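Call for participants: gripper slip and release sessions, Geldale
Posted by Burow, test group
Contact: Loretta Ambrose

We need people. Soon. Sessions start in January, and we would like names before then.

Short version of why. Our hand-held grippers have been dropping things. In the last round we logged 106 grasps and 11 of them ended in a slip or a late release. Late release is the one that worries us, fingers stay shut after the operator lets go of the trigger. One operator got a pinched thumb out of it. No break, but it went in the safety book and we stopped all sessions the same afternoon.
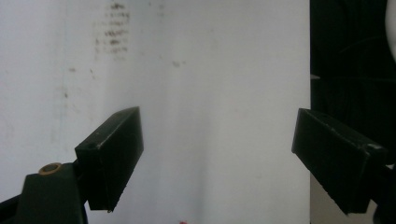

Damian Kołodziej has been through the log and thinks there are two separate faults. One is in the linkage, which sticks when it has been opened all the way and left there. The other is grip force dropping partway through a hold. We can get both of them on the bench if we try hard enough but not often enough to learn much. So, more hands, different hands, longer sessions.

What you would do
Pick up household things with the gripper, hold, carry a short way, put down, repeat. Call out when something feels wrong. Fill in the slip sheet after each block (one page, tick boxes mostly). 5 blocks per visit, 2 visits per person. Breaks between blocks, take them please, tired wrists mess up the data and your wrist.

Who we want
Adults, either hand, all hand sizes. Small hands especially, we have hardly any. No experience needed. If you have used the Mackay trigger handle before tell us, you go in a seperate group.

Not for you if you have a current hand, wrist or shoulder injury, or numbness in the fingers.
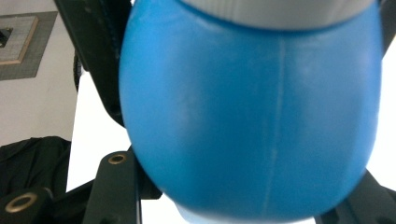 Most of the slips so far came on rounded things. Flat-sided boxes hardly ever go. A smooth plastic body that bulges at the sides and narrows toward the bottom, like the blue one with the pale cap, gives the fingers a curve to hold on to and not much else, and if force drops you may feel it creep before it goes. Say "slip" out loud when you feel that, even if nothing falls. Do not grab for it with your free hand. The thumb injury happened exactly that way.

Safety rules for all sessions
Closed shoes. No rings, bracelets or loose cuffs. Free hand stays behind the line on the table. Stop switch is on the handle and you will practice with it before the first block. If the fingers don't open when you release, stand still and call the session lead, do not pry.

Pay and travel
Paid per visit, including visits we have to cut short because of a fault. Bus fare refunded, keep the ticket. Directions from Zusordale come with the confirmation.

To sign up
Write to Loretta with your name, which hand you use, and mornings or afternoons. If you were in the last round you are welcome back, but you will need to sign the new consent form becuase the old one does not cover the release fault.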